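4. Clearing and Resetting the Lounge Tables

This section covers the round tables in the ground floor lounge at Stondstead. Tables in the Ilgate wing have a lacquered top and are covered in section 6. Revised 19/05/2022.

4.1 Before you start

You will need:
One tray with a raised rim
Two microfiber cloths, one damp and one dry
Neutral surface soap, diluted as marked on the bottle
Clean coasters from the sideboard drawer

Caution: Do not use bleach, glass spray or scouring pads on the oak tops. They lift the oil finish and leave a pale patch that has to be sanded out.

4.2 Clearing the table

1. Check that guests have finished. A cup or bottle with something left in it stays where it is if a coat or bag is still on the seat.

2. Take drinking glasses first. Remove straws and put them in the general waste, not in the glass rack.

3. Take mugs by the handle and set them on the tray. Do not stack mugs inside each other. The green ones chip at the rim.

4. Lift bottles together with their coasters, then separate them over the tray. A coaster sometimes sticks to the base and drops off halfway to the kitchen.

5. Gather loose papers and booklets into one pile. House reading goes back on the table at the end. Anything with handwriting on it goes to the front desk.

6. Hand in small cards the same day. Write the table number on a slip and clip it to the card.

Note: Opened packets are thrown away. Unopened ones can stay beside the tissue box.
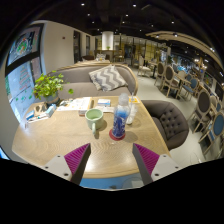
The plant stays on the table during cleaning. Slide the pot a hand's width to one side, wipe under it, and slide it back. If the pot is too heavy to slide, ask for help - do not drag it across the grain.

4.3 Wiping down

1. Start at the center and work out to the edge with the damp cloth.

2. Wipe the curved edge last. Sugar and hand cream collect there.

3. Dry the top at once with the second cloth. Water left for more than six minutes can mark the finish.

4. For cup rings, use the Öberg paste kept in cupboard 123. Apply a small amount, wait three minutes, and buff with a dry cloth.

Caution: Keep the paste off the upholstery. It stains gray fabric and does not wash out.

4.4 Resetting

1. Put the plant toward the back of the table, on the sofa side.

2. Place the tissue box in front of the plant with the opening facing up. Replace it when it feels nearly empty.

3. Set out clean coasters, up to 6 per table.

4. Return the house reading, closed, with the front cover up.

5. Shake out the throw pillow and stand it against the sofa back.

6. Pull the armchair out, brush the seat, and check between the buttons for crumbs. Push it back until the front of the seat is just under the table edge.

Spare coasters and pillow covers are ordered through Tetiddale in June. Send requests to Hideaki Nakajima before then - late requests wait until the next order.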